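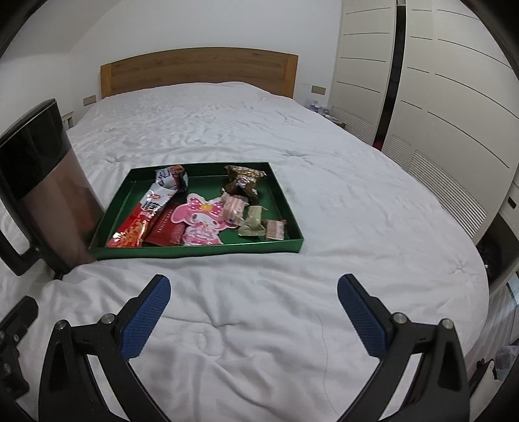
Snack tray in guest room: on the bed or off it?

godbridge_anika
Setting up the spare room for a fortnight of visitors. Green rectangular tray with raised rims, mixed packets, placed on the duvet. I like it there. My sister says it belongs on a hard surface. Views?

e_dimitriou
Hard surface. A quilted duvet compresses unevenly, so the tray tilts as soon as anyone sits down. Packets will slide to the low side. Anything open will spill.

anathi_j
Disagree. Sealed packets weigh almost nothing and the rim holds them. I have done it this way for 15 guests and have had to wash one cover.

e_dimitriou
One cover is one more than necessary. What about the pitcher? That is the item I would worry about.

godbridge_anika
The insulated one stays beside the bed with the lid on. Only dry goods go in the tray. Second photo is nearer the tray. 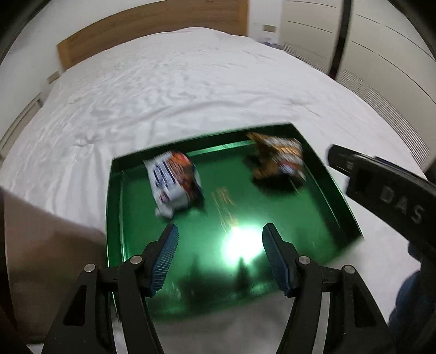
Tray on the bed, two of the packets in view.

S.Holloway
Shiny finish, so it will show every fingerprint. Wipe with a barely damp cloth, then a dry one. I would also put the spicy strips in a separate bag. Chilli oil does not come out of white cotton at 40 degrees, and I have tried.

anathi_j
It does at 60 if you treat it first with washing-up liquid.

S.Holloway
Not in my machine. Mine was left for 21 hours with washing-up liquid on it and the mark is still visible.

e_dimitriou
Compromise: leave the tray on the bed for arrival, then move it to a shelf before anyone sleeps there. A non-slip liner cut to size costs very little.

godbridge_anika
Liner ordered. The tray stays on the bed until they arrive on 11th December. Strips will be bagged.

anathi_j
Still think the liner is unnecessary.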